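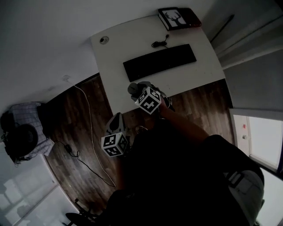

Working from home: the new rules from October

The home working policy has been rewritten, and the new version takes effect in October. It applies to everyone at the Salemitz and Bruvuvach offices who spends at least one day a week at home. Most of it will be familiar. The parts that have changed are set out here.

The equipment allowance

The allowance is now $600 per person. It used to be split into a furniture part and an electronics part, and people who already had a good chair could not use the leftover money for a monitor. That split is gone. You can spend the full amount on one item or spread it over several, as long as everything is for your work area at home.

Claims go through Batista, the same system we use for travel. Choose "Home office" from the first menu and attach the receipt as a PDF or a photo. Order confirmations are not accepted, and neither are card statements. Claims under $80 are approved automatically and paid with your next salary. Anything above that goes to your manager first, who has 5 working days to answer.

If you claimed under the old rules, what you received is taken off the new amount. Your balance is shown on your Batista profile page under "Allowances." A few balances were wrong when the page first went up – mostly for people who moved between offices last year – so please check yours before you order anything.

What is covered

Desks, chairs, footrests, lamps, monitors, keyboards, mice, headsets and docking stations are all covered. So are cables and adapters. Printers are not, and neither are shelves, rugs or heaters. Delivery charges count toward the total. Assembly charges do too, which is new.

Furniture bought with the allowance is yours to keep. Electronics costing more than the automatic approval limit stay on the company list for three years. If you leave before then, you can return the item or buy it at its remaining value.

Desk check

Everyone covered by the policy fills in a short desk check once a year. The form asks about chair height, screen height, lighting and where your power cords run. Please answer for the place where you normally work, even if that is the kitchen table. If you report wrist, neck or back pain on the form, you will be offered a call with Zularitz, who also do the assessments in both offices. The call takes half an hour and your manager is not told what was discussed.

Office days

There is no change to the number of office days. Teams still set their own, and the shared calendar should show them at least two weeks ahead.

Questions about the policy go to Dalia Vaher in HR. She is also holding a drop-in at 2 p.m. on the first working day of the month in the second floor meeting room at Salemitz, with a call link for Bruvuvach. The full text is on the intranet under Policies, and the old version will be taken down when the new one starts.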